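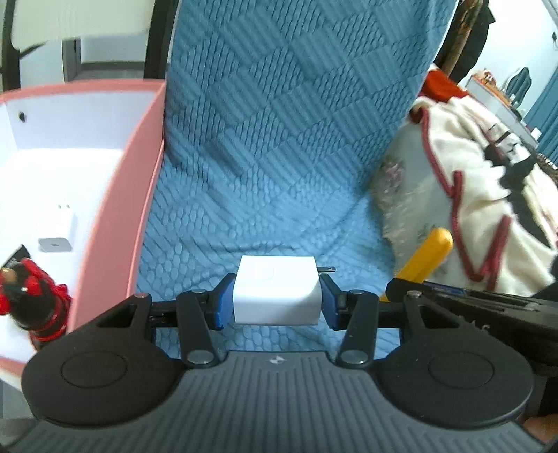

A white plug adapter with the blue quilted cover behind it and the pink box to the left.

I'd been told to expect a lot of cables, and there are a lot of cables. My host at the Fustow repair and swap room warned me on the phone that she had "lost the whole of August to chargers", which I took for a joke until she opened the cupboard.

She has been sorting other people's leads, plugs and adapters for three years now, first in her own hallway and then in the old shop on Brernholm Road. People bring in carrier bags of the stuff when they move house or clear out a parent's flat. Last time she did a proper tally she had 135 adapters, and that was before the autumn lot came in.

"The cube ones are the worst," she said, putting the kettle on. "They're all white, they're all the same size near enough, and the writing on them is so tiny you need a torch. I used to chuck them all in a drawer. Never again!"

So what does she do instead? Boxes, mostly. She's very keen on boxes, and pink ones if she can get them, as she can spot them from across the room (I rather liked this, having spent years buying tasteful grey ones and then losing them against a grey wall). She won't have lids. A lid, she told me quite firmly, is where people put the next thing down.

"If it's got a lid it becomes a shelf. Then you've got a shelf with a box under it and you never go in the box."

We talked for a while about flat prongs. She gets plenty of plugs that came home in suitcases and don't fit a British socket, and I asked whether it was worth keeping them at all. She thinks it is, up to a point. She keeps the flat-pronged ones together, away from everything else, and lends them to anyone going on a trip. There's a notebook for it. At the moment 14 are out on loan, and one has been out since before Christmas – "I know exactly who's got it and I'm not saying."

Her other great subject is covers. The seats in the sorting room came from Oltberg, the furniture place that closed down, and she didn't care for the upholstery, so on went the quilted throws. Blue, with a bumpy sort of pattern that she says is good for hiding crumbs. I asked if she ever got them to stay put.

"No. You tuck them in, someone sits down, you tuck them in again. My mother was the same with hers. I've tried pins, I've tried that rubbery matting. Just tuck it."

She doesn't throw anything out on the day it arrives, either. It all waits about a fortnight in a crate marked Tsoukalas, after the greengrocer's it came from, in case the owner rings up in a panic about the one lead they needed. It happens more than you'd think, apparently, and it's nearly always for an electric toothbrush.

I'd brought a bag of my own along, feeling quite pleased with myself, and she went through it while I finished my tea. Most of it went into the crate. Two of the leads she handed straight back.

"Those are for your camera," she said. "You'll want those."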